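**Running a simulated kitchen robot demo at an open day: what did you show on screen, and what did you let visitors touch?**

Posted by pluleo_bench

We have an open day coming up in January and I have been given the simulation corner. The lab has two real arms, but they sit behind the guard and will not be run with members of the public in the room. My part is a simulated kitchen with a two-armed robot, teleoperated by one of us from a desk, shown on a large monitor.

I went to the Altar open day on a Friday last year and their kitchen demo held people for far longer than anything else in the building. I want to do something close to it. The test kitchen I have been working with has the microwave above the wall oven in one tall unit, with cupboards to the right, and both arms start low in front of it.

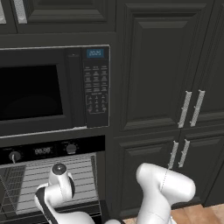 The sim runs at a steady rate on the desk machine. What I can't settle is the following.

- Whether to show the robot's own view or a fixed room view. The robot's view makes the operator's job easier. The room view is probably easier for a visitor to read.
- Whether to let visitors drive. Our operators need most of a morning before they can close a gripper on anything reliably.
- How long one task should be. The full oven task (open the door, fetch the food, place it on the rack, close the door) takes our best operator far longer than I think people will stand still for.
- Whether a recorded run is acceptable as a fallback, and whether you tell people it is recorded.

Our room holds 24 at a time. We expect 300 through the building over the day, mostly families and a couple of school groups. The budget for extra kit is small.

---

danladi_sim

I was on the desk for three of these at Danladi, so this is from the operator's side.

Show both views. Put the robot's view on the operator's monitor and the room view on the big one, and angle the operator's monitor so that it can be seen from the front row. Visitors look from one to the other and work out the relation between them without being told. If you have only one output, use the robot's view and have a second member of staff talk over it.

Do not run the full oven task live. Split it and reset between the parts. We used three start states saved as separate files: door closed, door open with empty grippers, and door open with the food already held. The third is the one you will use most. It is short, it has an obvious aim, and a failed attempt costs nothing but a reset. Bind the reset to a single key and tape over the keys on either side of it.

Choose the object with some care. Loaves and tins are dull to watch and behave well. A whole fish is awkward for the operator, as it has to be turned from upright to flat before it will go on the rack, and the fins look as though they will catch on everything. Children asked about the fish all day.
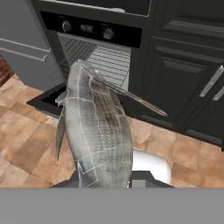 Check the collision mesh on whatever you pick. Ours was a convex hull to begin with, so the object stopped well short of the rack bars and hung there with a visible gap. We replaced it with a decomposed mesh and the contact looked right, at the cost of some frame rate. Reduce the solver load elsewhere if you need it back. The cupboard doors can be fixed shut for a demo, and so can the microwave door if the task doesn't use it.

On visitors driving: one arm only, the other arm locked, and limit the speed. Map the gripper to a single button. Give them the approach to the oven and take over for the placement. We let adults and older children have a turn each and kept younger ones to the gripper button, with staff on the arm. Wipe the controllers between turns.

Two smaller points. Turn off the physics debug overlay before the doors open — it came up in front of a school group and the teacher thought the machine had crashed. And switch off automatic updates on the desk machine the night before.

---

lurport_m

Just use a recording. We did a live one at Lurport and it fell over twice before lunch. Loop the video, put a sign up saying it is recorded, done. Half of them only want to see the real arms anyway.

---

quietgantry

I'd disagree with the answer above on the recording, or partly. A loop is fine as a fallback and you should have one ready, started from the same start state as your live run so that you can change over during a reset. As the only exhibit it empties the room. People ask "what happens if you miss?" and a loop has no way to show them.

Tell them when it is recorded. A small card propped against the monitor is enough.

Some things that have not been covered:

1. Sight lines. With 24 in the room the back row sees only the top half of a monitor on a desk. Raise it. A lectern stand is cheaper than a second screen. We spent 600 on a projector and the afternoon sun made it useless.
2. Sound. The sim is silent and the room is not. Give the person talking a small amplifier, or keep the groups smaller than the room allows.
3. Dark cabinets. If your kitchen units are charcoal or black, the oven is hard to pick out from a distance. Raise the ambient light in the renderer before you touch the monitor settings. White arms in front of dark units read well, so leave the arm colour alone.
4. Logging. If you record visitor runs, say so on the door. We ended the year with 4,000 short episodes from outreach events and could use very few of them, as we had kept no note of who was driving, staff or public. One extra field in the log would have fixed it.

For task length I would cut anything that an operator can't finish while the speaker gives one short explanation. Rehearse the two together. Ours had only been rehearsed separately and the first few groups got the end of the talk over a reset screen.

---

pluleo_bench

Thanks, all three. I have saved the start states as danladi_sim describes and fixed the cupboard doors and the microwave shut. The one-arm limit is agreed here as well. I'll ask about the lectern stand on Friday.

Does anyone have a speed cap they were happy with for public driving? Our default is set for trained operators and I would sooner start from somebody else's number than guess.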